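眼鏡をしまうだけの簡単なお仕事

家事ロボットはいつ来るのか。掃除機が勝手に走り回るようになってから、この問いには毎年だれかが「もうすぐ」と答えてきた。私も一度答えたことがある。原稿料はもらった。訂正は求められていない。

そこで今回は「もうすぐ」の中身を、なるべく地味な仕事で測ってみることにした。宙返りも、シャンパンを注ぐ演出もなし。眼鏡をケースに入れて、ふたを閉める。以上である。

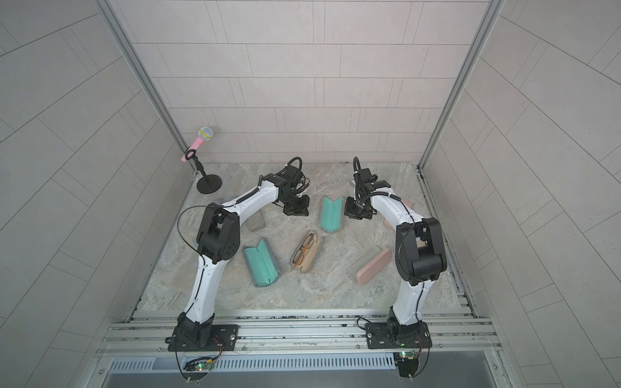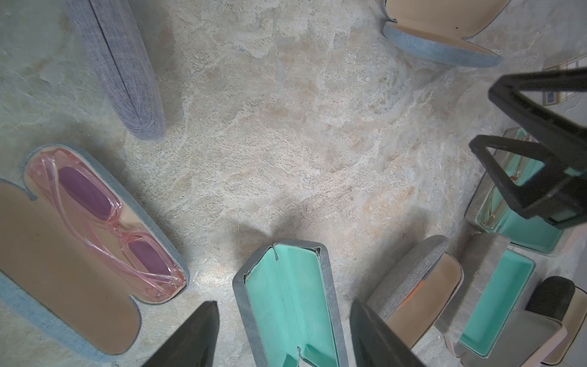
家事ロボットは、いま買えるのか。
掃除や芝刈りのように一つの仕事に絞った機械なら、すでに店で買える。片づけも洗濯物たたみも皿洗いもまとめて任せられる家庭用となると、人の見守りや遠隔の手助けなしに毎日使える段階にはまだ届いていない。

さて、眼鏡である。

訪ねた先はPruvauという小さな会社で、看板は出ているが、隣の歯科医院の看板のほうがずっと大きい。二本の腕に家の中の細かい仕事を覚えさせている。技術責任者のコンラート・サッターは、こちらが名刺を出すより先に「期待値を下げてください」と言った。取材先でこれほど誠実な歓迎を受けたことはない。

「みなさん、重いものを持ち上げられるかと聞くんです。重いものは楽ですよ。困るのは軽くて、折れ曲がって、ほかの何かに入るものです」

眼鏡はこの三つをきれいに満たしている。つるは細く、レンズは光を反射するか、光をそのまま通す。カメラにとって透明なものは、あるのだかないのだか判然としない。おまけにケースというやつがある。外側はおとなしい顔をしているくせに、蝶番とふたがあり、開く向きと閉まる向きがあり、置き方しだいでどちらが上か人間でも一瞬迷う。ばねの利いた硬いケースなら、最後のところで勝手にぱちんと閉まる。人間はあれを気持ちいいと感じる。機械にとっては、押していた相手が急に逃げる事件である。

私は椅子をもらって見学した。ひとつのケースに腕が近づき、指が下り、縁の少し手前で止まる。考えているのかと思ったが、サッターによれば考えてはいない。「計算が次の動きを出すまでの間です。考えていると思うと腹が立たないので、社内ではそう言う人もいます」。指はふたの縁を押し、ケースは床の上をすべって向きを変えた。ふたは開いたままだ。もう一度押す。またすべる。私は自分が息を止めていたことに気づき、眼鏡ケースのために息を止めた午後として手帳に記した。

二本あるのだから片方で押さえればいい、とだれでも思う。実際そうする。ただし、片方で押さえて片方で閉めるというのは、二人で大きなソファを階段から下ろすのに似ていて、互いの都合がわかっていないと話にならない。左が押さえるのが早すぎれば眼鏡のつるを挟み、遅ければ右はもう押し終えている。夫婦でも難しい。

動きのお手本は人間がつくる。ここで操作を受けもつムワナイシャ・モソティは、手元の装置を動かして腕に同じ動きをさせ、その記録を機械に学ばせる。同じ片づけを朝から繰り返し、この仕事だけで記録は4000回を超えた。飽きませんかと聞くと、飽きるのは30回目あたりで、そのあとは別の段階に入るのだという。

「自分がどうやって眼鏡をしまっているのか、わからなくなるんです。家に帰って自分の眼鏡を持ったまま、流しの前で固まったことがあります。どっちの手で開けてたっけ、って」

機械が人間に近づくという話は何度も読んだが、人間のほうが機械の側へ歩み寄っている話は、あまり特集が組まれない。

では成績はどうか。見慣れたケースに見慣れた眼鏡をしまい、ふたを閉める。人が手を出さずに最後までやりおおせたのは、昨年五月の社内試験で74パーセントだった。悪くない、と思うだろうか。私は思った。しかしケースを初めて見る型に替えると34パーセントに落ちる。三回に二回は失敗する執事を雇う家は少ない。少なくとも、老眼鏡を踏まれる危険を承知で雇う家は。

この数字を別の角度から見る人もいる。Cetoltonで小売店の裏方の作業を調べているアキニ・ニャガは、店の仕事なら話はもっと早いと考えている。眼鏡店の倉庫であれば、ケースの型は決まっているし、トレーも棚も同じ場所にある。新しい型が入荷する日はあらかじめわかる。

「家がいちばん難しいんですよ。家には仕様書がありません。あるのは、おばあちゃんが飴を入れているケースです」

たしかに、わが家にもある。中身は飴ではなくボタンだが、眼鏡ケースと呼ばれているものの何割かは、もう長いこと眼鏡を見ていないはずだ。人間の片づけは物の形よりも、その家のだらしない歴史に従っている。それを機械にどう教えるのかと尋ねると、ニャガは「聞いてくれればいいんです」と言った。わからないときに黙って飴の上から眼鏡を押し込む機械より、わかりませんと言って止まる機械のほうが役に立つ。家族についても同じことが言える。

工場の現場ではもう少し乾いた計算が働いている。Catterallで梱包の工程を組んでいるユー・マンロクは、腕の器用さについてはほとんど話さなかった。話したのは止まったときのことばかりだ。

「うまくいくときの速さは、売り込みに来る人が教えてくれます。私が知りたいのは、止まったあとだれが何歩あるいて直しに行くかです。その人には別の仕事がありますから」

彼の職場では箱を組み立てる機械と、箱を運ぶ機械が働いている。箱に物を入れるのは、いまも大半が人の手だ。袋入りの部品がくたりと曲がるから、というのがその理由だった。眼鏡のつると同じで、物がまっすぐでいてくれないかぎり、自動化は昼休みから戻ってこない。もっとも、ユーは悲観しているわけでもない。数年前には曲がる物は相談すらできなかったのに、いまは見積もりが来る。高い見積もりだが、来ることは来る。

家のほうで辛抱づよく待っている人にも会った。Flekthorpeで一人暮らしをしているチェプコエチ・ムワカリンガは手の関節を悪くしていて、硬いケースを開けるのが朝の難関だという。機械に何を頼みたいかと聞いたら、掃除でも料理でもなく、瓶のふたとケースのふただった。

「遅くてもかまわないの。私だって遅いんだから」

この返事には少し考えさせられた。家事ロボットの動画がきまって早回しなのは、遅いと見ていられないと作り手が思っているからだろう。しかし頼む側が急いでいない仕事は家の中にいくらもある。朝までに終わっていればよい片づけに、秒単位の競争はいらない。問題は遅さより、夜中に一度つまずいたきり朝までケースを押し続けるような律儀さである。ムワカリンガにその心配を伝えると、音がうるさくなければ許す、とのことだった。

1月7日（火）、念のためもう一度Pruvauに寄った。サッターは前回より機嫌がよく、ふたの縁を押す前に、まず反対側へ指を添える動きが安定してきたと説明してくれた。私の目には、指が前より少し左に下りるようになっただけに見える。そう言うと、そのとおりです、少し左です、と嬉しそうにうなずいた。

見ている前で腕は眼鏡をひとつしまい、ふたを閉めた。モソティは何も言わずにケースを開け、眼鏡を取り出し、向きを変えて置き直した。次の回が始まる。私は帰りぎわに自分の老眼鏡を探したが、鞄の中のケースは空で、眼鏡は額の上にあった。この場合の正しい収納場所については、まだ学習データがないそうだ。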